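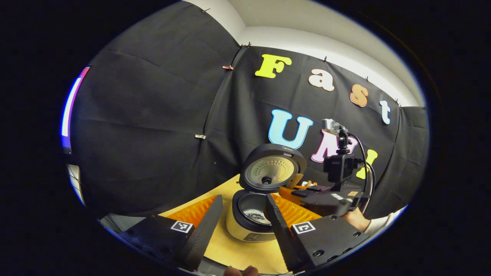

Guides > Halls and Events > Girnside February walk-through

Girnside Hall pre-opening checklist, with my comments
by Shivam Pant

Print this page | E-mail this page

I did the February walk-through before the food fair, and I've typed up my notes while I can still read my own handwriting. Same sheet as last year, plus the kitchen items Antwi asked for.

1. Front doors and ramp - PASS
Both doors open all the way and stay open. The ramp grit is worn thin near the bottom, so I'd like it redone before next winter.

2. Fire extinguishers - PASS, with a grumble
All 9 are on their hooks and the needles are in the green. The one by the coat closet had a stack of chairs in front of it AGAIN. I moved them. Please leave that corner alone!

3. Exit signs - FAIL
The one over the side door is dead. I swapped the bulb and got nothing, so it's probably the fitting. Work order 929 is in with Ondley. Do not open the side room to the public until it's fixed.

4. Power strips and outlets - FIX BEFORE OPENING
I found one strip plugged into another strip behind the stage (you know who you are). Anything that heats up - kettles, rice cookers, hot plates - gets its own wall outlet. Check the cords for nicks while you're down there, and keep them off the walkway.

5. Curtains and drapes - PASS
The tags are all readable and the treatment is good for another season. Any cloth you bring from home needs to hang well back from the cooking tables. Clips are fine, tape is not. It pulls the paint off and I'm the one who has to touch it up.

6. First aid box - RESTOCK
Low on burn gel and the small bandages. Irkon can deliver if we order by 11 in the morning, so somebody please do that early.

7. Kitchen floor - PASS
Mopped, no loose tiles. The mat by the sink curls at one corner and I nearly went flying, so I flipped it over and it's lying flat now.

8. Folding tables - 6 SET ASIDE
The leg locks don't catch on these. I put red tags on them and stacked them in the shed. Don't bring them back in, even if we run short.

Recheck on items 3, 4 and 6 once Ondley has been out. Initial the sheet on the office door when yours is done.

We use cookies to remember your settings. Accept | Manage choices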